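The Minham students started with the plates. Their course, run by Pirjo Pesonen, gives each team 30 hours of arm time and one household job, and the team led by Eino Valtonen drew the kitchen.

Joint limits took up most of February. The first reach plan folded the elbow too far back, and the controller stopped it every time. Valtonen rewrote the plan in short moves, with a pause between each. 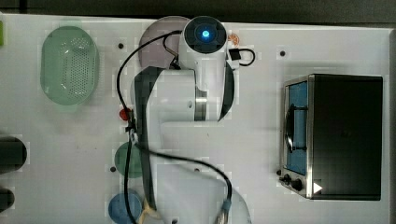

The arm over the kitchen table, with a colander to the left and the toaster oven to the right.

The team has logged 2,898 moves so far. Pesonen grades on the log - a clean run with no notes scores lower than a failed one with good notes. The oven door is the next task. Valtonen wants 19 good pulls in a row before the team adds a plate.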